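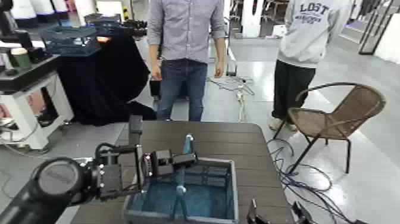

Stundetti: recording, alignment and replay tools for two-arm tabletop work

README and data card, version 2

Stundetti is the software used at the Stenunberg Laboratory to record camera and joint streams from two-arm robots, to bring those streams onto a common clock, and to replay them against a control policy or a planner without moving the hardware. It is released together with Lâm, a set of 3,618 recorded episodes prepared with the same tools. This file covers both.

Contents of the release

recorder/ – writes camera, joint and gripper streams to disk as they arrive
align/ – resamples all streams to a single clock
replay/ – feeds a stored episode to a policy and logs the commands it returns
plan_check/ – tests a proposed arm path against the table and container models
labels/ – phase labels and the guide given to labellers
splits/ – lists of episodes for training, checking and held-out use

Requirements

The recorder must run on the machine to which the cameras are connected. Alignment and replay may be run anywhere, and need no graphics card unless the policy under test does. The planner interface expects Tromon message types. Users of another planner will need to write a small adapter; the file replay/adapter_base shows the functions it must provide.

First use

Unpack the release into a folder with write access and run the setup script. It checks for the camera drivers and stops with a message if one is missing. Then run the alignment tool on the sample episode. The output folder should contain a joint file, a gripper file and one folder for each camera. If the joint file is shorter than the camera folders, the arm controller was started after the cameras, and the trim option should be used.

Clock alignment

Each stream carries the time at which its host received it. This is not the time at which the image was exposed or the joint was read, and the difference varies from one camera to the next. The alignment tool applies a fixed offset per camera, taken from the calibration file, and then matches each head image with the nearest wrist image and joint reading. Images with no match inside the allowed gap are kept on disk but marked as unmatched. They are left out of replay.

The gap is 2 head images by default. Raising it will recover some unmatched images, at the cost of gripper positions that no longer agree with what the head camera shows. This matters most when the fingers are closing.

Object and container models

Many tabletop containers have low walls, and objects may stand higher than the wall around them. A planner that knows only the table plane will accept paths which pass through an upright handle. The plan_check module therefore keeps three separate shapes: the table, the container, and a column for anything that rises above the container's rim. The column is fitted from the head view and is deliberately wide. A request to lower a gripper into a container is refused until a column estimate exists.

People standing beyond the table are masked before the column is fitted. Without this step, earlier versions sometimes joined an upright object to the clothing behind it and returned a column of no practical use. 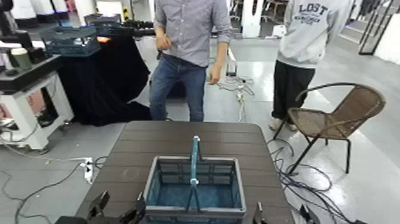

Composition of the Lâm episodes

The set is divided into 2,000 episodes for training, 1,000 for checking and the remainder held out. Splits were drawn by session, so that no session appears in more than one list. Neighbouring episodes within a session share lighting, furniture and cable layout, and a random draw by episode would have given results that looked better than they were.

Each episode includes a head stream, wrist streams, joint positions and gripper opening. Phase labels are approach, contact, carry, release and idle. Idle is a valid phase and has been kept: a policy should learn to hold still while people are talking or moving near the table.

Labelling was directed by Fionnuala Tully. Disagreements were settled by Bok-nam Gil, and the original labels are retained in a separate column.

Known limits

Glossy floors produce bright patches which the floor detector may report as objects. Thin cables are often missed altogether. The column estimate is unreliable for clear plastic – an opaque object inside a clear container is usually found, but the container wall may not be. None of the modules should be used as a safety device. The emergency stop and the arm controller's own limits must remain in force whenever the hardware is powered.

Camera orientation

Wrist streams are stored in sensor orientation, with no rotation applied. Depending on how the gripper is turned, the floor may lie to one side and the ceiling to the other. Detectors trained on upright images perform poorly on such input. The option rotate_view turns images for display and for detection only; calibration is always carried out on the stored orientation, and files that have been rotated by hand will be rejected.
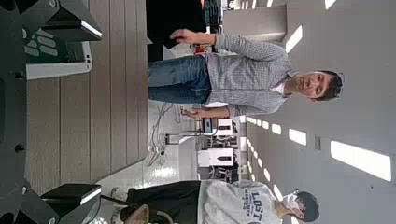 Prepared by Ha-neul Yoon and Hwa-young Baek
Stenunberg Laboratory, Perception and Control Software
Revised 29th December

Personal data

Faces can appear in wrist streams even where the head stream shows people only from the shoulders down. Both streams must therefore be reviewed before an episode is shared outside the receiving institution. Consent applies to the episodes as released, and does not extend to attempts to identify the people in them. Requests for withdrawal should be sent to Ok-hee Wang, who keeps the list of removed episodes. Users are expected to delete removed episodes from local copies and from any set derived from them.

Changes since the previous version

The default gap has been reduced. The column model replaces the single box used before. Gripper opening is now stored as a distance – older files hold motor steps and must be converted with align/convert_grip before use. The old reader will be withdrawn in January.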